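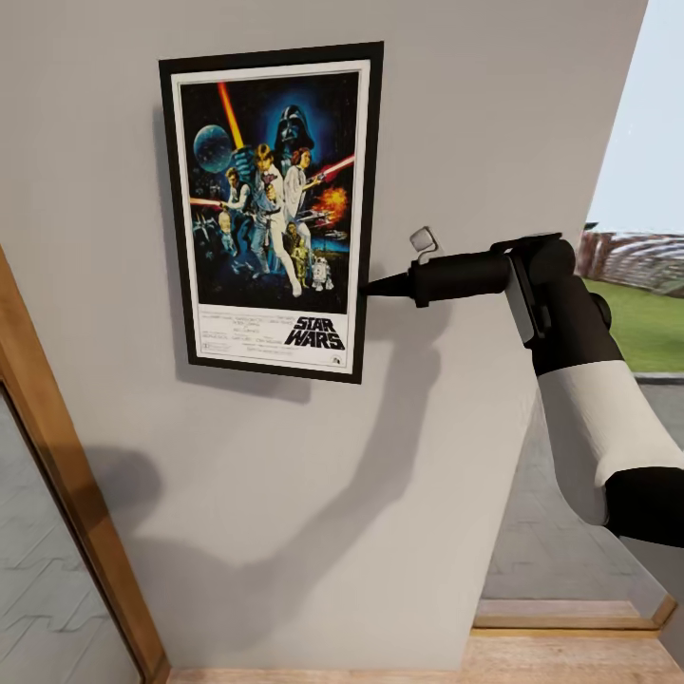 Praktikum Robotik und Simulation
Handout 3: Kontaktaufgaben an wandmontierten Objekten
Stand: 21. Juli 2018

3.1 Gegenstand

Behandelt wird das Ausrichten eines gerahmten Bildes, das schief an einer Innenwand hängt. Der Manipulator berührt den Rahmen an einer Kante und soll ihn durch Schieben in die Waagerechte bringen. Gearbeitet wird ausschließlich in der Simulation. Voraussetzung sind die Handouts 1 (Koordinatensysteme) und 2 (inverse Kinematik).

Die Szene liegt im Projektordner Skutitz unter szenen/wand. Sie enthält Innenraum, Wand, Bild und Arm. Wandgeometrie und Beleuchtung werden nicht verändert. Die Textur des Bildes darf ausgetauscht werden, geht aber nicht in die Bewertung ein.

3.2 Koordinatensysteme

W Weltsystem, z nach oben
B Basis des Arms
T Werkzeugspitze, z in Werkzeugrichtung
R Rahmen des Bildes, Ursprung im Aufhängepunkt, x entlang der Oberkante, z normal zur Wand in den Raum

Gesucht ist die Drehung von R um die Wandnormale. Der Winkel phi wird gegen die Horizontale von W gemessen und ist positiv, wenn die Oberkante von links nach rechts ansteigt (Blick auf die Wand). Wer das Vorzeichen anders wählt, vermerkt das im Protokoll auf der ersten Seite.

3.3 Modell des Bildes

Das Bild wird als starre Platte mit einem Drehfreiheitsgrad angenommen. Es wirken die Gewichtskraft im Schwerpunkt, die Reibung zwischen Rahmenrückseite und Wand sowie die Kontaktkraft der Werkzeugspitze. Quasistatische Betrachtung genügt:

M_K + M_G(phi) + M_R = 0

M_K Moment der Kontaktkraft um den Aufhängepunkt
M_G Rückstellmoment aus der Gewichtskraft
M_R Reibmoment, dem Drehsinn entgegengesetzt

Ohne Kontakt bleibt das Bild schief hängen, solange der Betrag von M_G kleiner ist als das maximale Haftmoment. Daraus folgt ein Intervall um phi = 0, innerhalb dessen die Platte in jeder Lage stehen bleibt. Breite des Intervalls herleiten, Ergebnis ins Protokoll.

3.4 Wahl des Kontaktpunkts

Ein Kontakt an der Seitenkante weit unterhalb der Aufhängung ergibt für eine Kraft parallel zur Wand einen großen Hebelarm. Zu weit unten gleitet die Spitze bei größeren Winkeln über die Ecke ab. Die Referenzlösung setzt deshalb im unteren Drittel der Kante an, mit Abstand zur Ecke.

Die Kraftkomponente senkrecht zur Wand ist klein zu halten. Sie erhöht die Normalkraft und damit M_R. Bei einem schräg angestellten Werkzeug ist die Zerlegung in R anzugeben, nicht in T.

3.5 Regelung

Der Ablauf besteht aus Anfahrt, Kontaktsuche, Schieben und Lösen.

Anfahrt: Positionsregelung bis zum Vorpunkt neben der Kante. Kollisionsprüfung mit Wand und Türrahmen bleibt eingeschaltet.

Kontaktsuche: geführte Bewegung mit verringerter Geschwindigkeit. Kontakt gilt als erkannt, wenn die gefilterte Kraft an 19 aufeinanderfolgenden Takten über der Schwelle liegt. Ein einzelner Spitzenwert reicht nicht.

Schieben: Impedanzregelung, steif in der Tangentialrichtung der Drehbewegung, nachgiebig normal zur Wand. Die Sollbahn ist ein Kreisbogen um den Aufhängepunkt. Eine Gerade führt zum Abgleiten und wird als Fehler gewertet.

Lösen: Rückzug entlang der Kantennormalen. Nach dem Rückzug wird phi erneut bestimmt, da die Platte innerhalb des Haftintervalls nachlaufen kann.

3.6 Winkelbestimmung

Zugelassen sind zwei Verfahren: Kantendetektion am Übergang vom dunklen Rahmen zum Passepartout oder Regression über abgetastete Punkte der Rahmenkante. Der Schlagschatten auf der Wand verläuft stellenweise dicht am Rahmen. Gradientenverfahren an der Außenkante liefern dort falsche Geraden. Die Innenkante ist vorzuziehen.

Das Modul Sistell stellt beide Verfahren als Gerüst bereit. Die Ausreißerbehandlung ist selbst zu ergänzen.

3.7 Referenzdaten

Der Datensatz Pruitt umfasst 2.777 simulierte Versuche mit zufälliger Anfangslage. Davon sind 1.340 zur Parameterbestimmung freigegeben, der Rest dient der Auswertung durch die Kursleitung. Versuche mit abgerutschter Spitze sind markiert und nicht zu entfernen.

3.8 Aufgaben

a) Haftintervall nach 3.3 herleiten und als Funktion des Reibwerts auftragen.
b) Jacobi-Matrix im Kontaktpunkt aufstellen, Abstand zur nächsten Singularität angeben.
c) Regelung nach 3.5 implementieren. Kraft- und Winkelverlauf für drei Anfangslagen darstellen.
d) Steifigkeit normal zur Wand variieren und den Einfluss auf den Restwinkel diskutieren.

Abgabe als Protokoll mit Quelltext über das Kursverzeichnis. Gruppen, die im Juni bereits die Pavimow-Aufgabe (Bahnplanung am Boden) abgegeben haben, können deren Kollisionsprüfung übernehmen. Die Schnittstelle ist unverändert, die Einheiten sind Meter und Radiant.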